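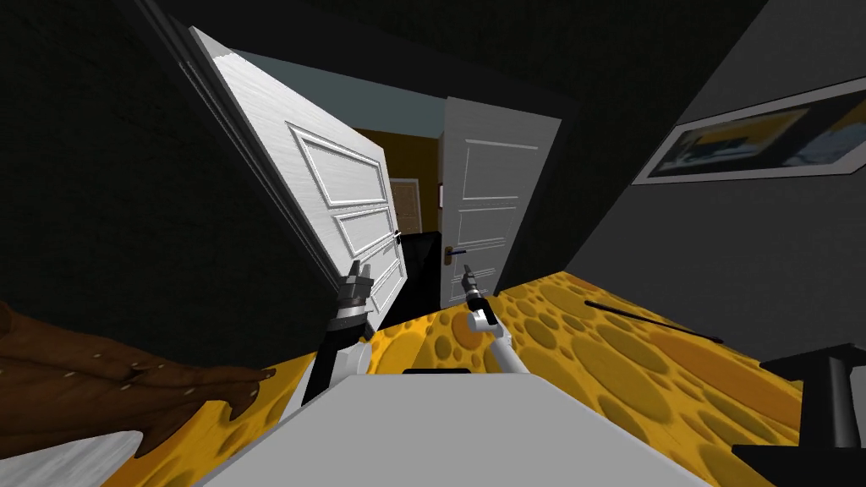
How to Record Your First Double-Door Episodes in Nasitz

By Vilja Laaksonen
Posted Friday, July 16, 2021

I've been putting off writing up Nasitz until I had enough hours in it to be useful, and after a spring and half a summer of opening simulated doors I think I'm there. If you haven't run into it yet, Nasitz is the household scene pack from Grekex: 117 interiors, a two-armed mobile robot that drops into any of them, and a recorder that saves what you do with the controllers. I love it. I also lost most of my first weekend to settings I could have fixed in ten minutes, so this tutorial covers those settings and then goes through the task I find the most fun, which is a pair of doors with one hand on each.

I'm assuming you already have Nasitz installed and can drive the robot around a room. If you can't, do the built-in kitchen lesson first. It's short and pretty good.

What you need

A computer that can hold 30 frames per second with the robot view open. Two tracked hand controllers. The door add-on, called Donditz, which is a separate download but comes with the same license. A free hour.

You do not need the fancy pedal set. I bought it, I use it, but Paavo Oksanen drives the base with the thumbsticks and his episodes are cleaner than mine.

Step 1: Load a scene with Donditz turned on

Open the scene browser and tick Doors, then Double. The list gets a lot shorter. Pick anything where the robot starts within arm's reach of the doorway, because base driving and door work at the same time is a lot for a first evening.

Before you press Start, open the Variation tab. Two switches matter:

Hardware: Mixed. This gives each door its own handle, drawn separately, so you may get a lever on one side and a knob on the other. It sounds like a small thing and it completely changes the task!

Clutter: Low. You can raise it later. Rugs and loose rods on the floor are harmless while you stand still and very annoying once you start rolling.

Write down the seed. It's in small gray type at the bottom of the tab and it is the only way to get the same layout back. I keep mine in a text file next to the recordings.

Step 2: Fix the controller scale

The default scale is 1:1, so moving your hand a foot moves the gripper a foot. That's lovely for tables and terrible for doors, where you end up leaning out of your chair. Set Reach to 1.5 and leave Rotation at 1. Don't be tempted to scale the rotation too. I tried it, and every wrist turn came out twitchy.

While you're in that menu, turn on Soft Close for both grippers. With it off, the fingers snap shut at full force, and on thin handles they tend to pop off sideways.

Step 3: Bring both grippers in low

My habit at first was to come at the handle straight on, at handle height, with the forearm pointing at the door. It works with one arm. With two, the forearms crowd each other in the middle and you can't see what either hand is doing.

Come up from below. Park both grippers under their handles, fingers pointing up, and stop there for a second. From that position you can see the two handles, the two sets of fingers and the gap between the doors all at once, and you can decide which hand goes first. If your wrists feel twisted, hold the clutch button, relax your hands, and let go again. The robot stays put while the clutch is down.

Step 4: Take the harder handle first

A knob needs more care than a lever, so when I get one of each I do the knob first and let the other hand wait. Move in until the fingers are on both sides of the spindle, then squeeze slowly. You want to hold the narrow part behind the round bit.

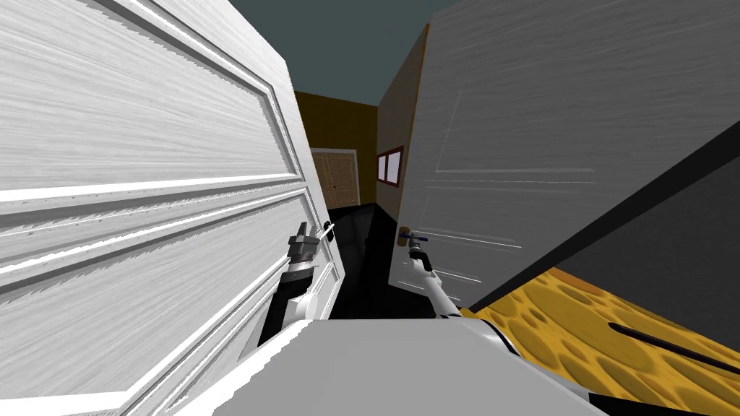 Right gripper closed around the spindle of the knob, left gripper just below the lever on the other door.

Once you have it, don't hang on with your own arm tensed up. Tap Hold on that controller and the grip force locks, so you can pay attention to the other side. I missed this feature for weeks. Helmi Rautiainen pointed it out to me in March after watching one of my recordings, and I went back and threw out a whole folder.

For a lever, grip near the free end, where you get more turning for less push. Rotate the wrist before you move the arm. If you pull and turn together, the solver sometimes decides the latch is still engaged and the door just shudders at you.

Step 5: Swing the doors

Here is the order I use now:

Release Hold on the first hand.
Turn the handle and wait for the soft click in your headphones.
Move that door until it's clear of the other one.
Do the same with the second hand.
Open both together, slowly, keeping the grippers about level.

You can do the last part with the grippers still on the handles or with the backs of the fingers against the edge of each door. Both count as success in the Donditz scoring. I like staying on the handles, since you keep control in both directions, but on wide doors the arm runs out of reach and you have to roll the base a little. Tiny nudges. If you see the wrist ribs turn red in the status panel, you're at the joint limit and the next nudge will pull the fingers off.

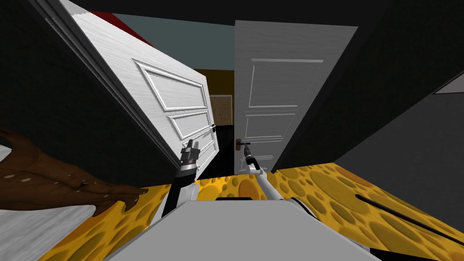
Hands out of sync is the mistake I still make most. One door gets a head start, I chase it with the other hand, and the whole thing turns into a wrestling match. When that happens, stop. Clutch both controllers, take a breath, and finish the slower side by itself. The recorder doesn't punish you for pausing, and you can trim dead time afterward.

Step 6: Save and check

Press Save before you reset the scene. Resetting first throws the episode away without asking, and I really hope Grekex changes that.

Then play it back from the robot view at half speed. I look for fingers passing through a handle, a door that moves with nothing touching it, and long stretches where neither arm does anything. The first two mean delete. The third just needs a trim.

My own numbers, in case you want something to compare with: out of 700 double-door attempts I've kept everything that passed playback, and 167 of the rejects were from before I turned on Soft Close. That switch alone is worth your time.

A few things I'd like to see

The sound is great and the handle shapes are great, but the doors all feel the same weight to me. Orysia Kravchuk swears she can feel a difference between scenes and maybe her controllers are better than mine. I'd also take a "repeat this seed" button over another batch of rooms.

The manual covers single doors well and gives double doors half a page. The Koivisto forum is the better place to ask — search for the thread by Vilja Harju (no relation, we just share a first name) on handle grips. Her screenshots of wrist angles got me past knobs.

Next one will be sliding doors, which are a whole different kind of trouble. If you have a seed that beat you, leave it in the comments with your Reach setting and I'll give it a try.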